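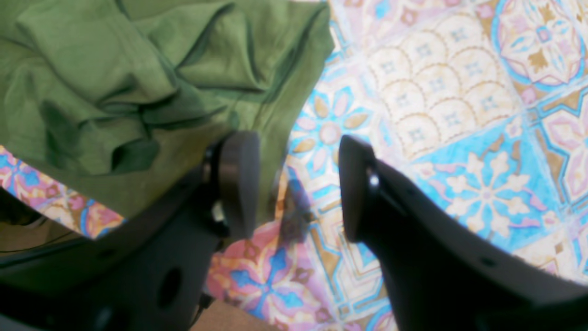
Olive-green cloth on a surface with a tile-pattern print.

Dolham Table Linens: Frequently Asked Questions
Last updated 12/01/2018

Does the tile print have a right way up?
No. The squares are set on the diagonal and the motifs are drawn to work from any side of the table. If you are matching two covers edge to edge, line up the corners of the squares first and then check the flowers.

Which plain cloths go with the pastel tile print?
The print contains pink, sky blue, cream, gold and lilac. Muted solids work best over it. Olive green is the usual choice; cream tends to disappear into the lighter tiles.

How should I wash the plain cloths?
Machine wash at up to 100 °F with similar colors. Do not use bleach or fabric softener. Wash dark greens separately for the first 6 washes.

My cloth came out of the dryer badly creased. Is it damaged?
No. Deep creases form when the cloth sits in a heap after the cycle ends. Dampen it evenly, leave it for 12 minutes and iron on the reverse side at medium heat. Sharp diagonal creases may need a second pass.

Can I iron a cloth on top of the printed cover?
No. Heat can mark the print. Use an ironing board or a folded towel on a bare, heat-safe table.

How do I clean the printed cover?
Wipe with a damp cloth and mild soap, then dry it. Scouring pads dull the thin outlines, particularly the brown lines on the scalloped tiles.

Should I fold or roll for storage?
Fold plain cloths in thirds lengthwise, then in half. Roll printed covers with the pattern facing out. Change the fold lines on plain cloths every July if they are not in regular use.

What is the difference between the Herrera and Asau cloths?
Herrera has a hemmed edge and a tighter weave. Asau is lighter, softer and creases more easily. Both come in a 43-inch square. Care instructions are the same.

Do you still sell the Drudness size?
The Drudness runner has been discontinued. Replacement hem tape is available while stock lasts; order it under the runner's original item number.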